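Date: 18 March 2019
By Floarea Stanciu
Print this page | E-mail this page

BRIVEN ICED TEA RETURNS TO STORES, LESS SWEET AND NO LONGER APOLOGETIC

ILTSKA — Grutov Beverages today announced the return of Briven, the bottled black tea it pulled from stores in January after a winter of letters from customers. Most of the letters were polite. One came with a dental bill.

The new Briven goes on sale this week in 784 stores, up from 706 before the break. It contains less sugar, more tea and a splash of lemon juice that the company describes as "noticeable." The price stays the same, a decision the finance department reached after a long lunch.
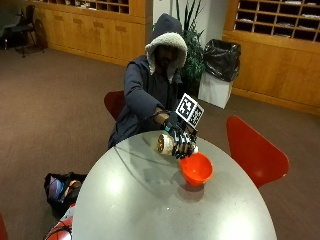
Floarea Stanciu

Grutov has made drinks in Iltska for longer than most of its staff care to remember, and for much of that time Briven sold itself. It was brown, it was cold and it was near the register. Sales began to slide when shoppers took up reading labels, a hobby the company had hoped would pass.

The kitchen tried 14 recipes before settling on one. The fourth tasted strongly of hay and has two loyal supporters in accounting. The ninth was excellent on the day it was made and turned cloudy by the weekend. The recipe that won uses leaves from the Shokri estate, steeped longer and at a lower temperature than before, and it was chosen in a blind tasting in which the marketing team ranked tap water third.

"We asked people what they wanted from an iced tea, and they said tea," said a spokesperson for Grutov. "We were a little hurt, but we wrote it down."

The company has also dropped its plan for a limited peach edition. Around 2000 peach posters had already been printed, and local schools are welcome to the blank sides for art class. Pickup is from the loading dock on weekday mornings, and teachers should bring their own string.

Stores still holding bottles of the old recipe may return them for full credit until the end of next month. Customers who preferred the old recipe are advised to buy the new one and add sugar — the kitchen suggests three spoonfuls, then a fourth to be accurate.

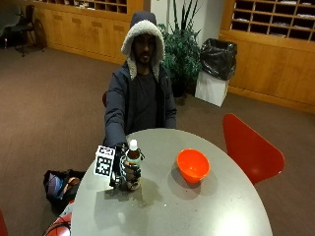

Where to find it

Briven is sold chilled in grocery stores and gas stations throughout the Iltska area. Bottles keep for nine months unopened and should be finished within four days of opening. Shake gently before drinking, as some settling is normal.

Store owners who would like to carry Briven can write to the Grutov sales office in Iltska. Please include a delivery address and the size of your cooler. Letters about the old recipe will still be read, though the file is getting heavy.

Print this page | E-mail this page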